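Tabletop texture looks stretched on the top but fine on the edges

Asked by kpalfi, August 17, 2018
Tags: uv-mapping, textures, wood
Viewed 552 times

I am modeling a plain rectangular tabletop in Stimeck. The mesh is a box, 271 units long, 60 wide and 3 thick, scaled up from the default cube. The wood texture is square and tiles correctly when I put it on an unmodified cube.

On the tabletop the grain is pulled out along the length so that every line turns into a smear. The short edges look more or less right. I have tried doubling the texture resolution, which made the smear sharper but did not change its shape. Setting the repeat value to 4 helps on the top and ruins the edges.

Is there a way to get the same grain size on all faces without painting a separate texture for each one? I would prefer to keep one material, because the exporter for Trisico writes a separate draw call for each.

Kinga Pálfi

2 answers

Answer 1 (accepted)

The default cube has each face mapped to the full 0 to 1 square. When you scale the object, the UVs do not change, so a face of 271 by 60 still receives one square copy of the image. The stretch factor on your top face is 271/60, or a little over 4.5. Resolution has no effect on this.

Do it in this order:

1. Apply the scale to the mesh. If you leave it on the object, the unwrap tool still sees a cube.
2. Select all faces and run box projection with "world units" enabled.
3. Set the tile size to 50. One copy of the texture will then cover 50 units on every face.
4. Check the grain direction on the two end faces and rotate those UV islands 90 degrees if needed.
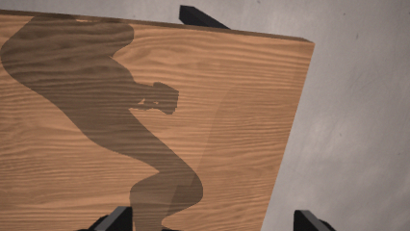 Step 4 matters more than it sounds. Box projection picks the U axis per face, and on the ends it often picks the wrong one. On real lumber the ends show end grain anyway, so if the camera gets close you will want a separate region of the same image for them. You can keep a single material by packing long grain and end grain into one atlas, but then the long grain can no longer tile past the edge of its region. In that case, either split the top face into strips, each with its own UVs inside the region, or use a longer source image.

Also check the texture's color space. Wood that turns too orange after export is sometimes an sRGB image being read as linear, or converted twice. Compare against the original file before you start adjusting the lights.

Győző Kocsis

Comments on this answer:

kpalfi: Applying the scale was the missing part. Tile size 50 looks slightly coarse, I went down a bit. Thanks.

firkari_user: Menu name in the November build is "Project > Box (absolute)". Same tool.

Answer 2

Just use a triplanar shader, no UVs needed. I use the one that comes with Kun and it works on everything.

Comments on this answer:

gkocsis: It works in the viewport. Trisico does not export procedural mapping as far as I know, so it would have to be baked, and for the bake you need UVs again.

kpalfi: Confirmed, the exported file came out flat gray.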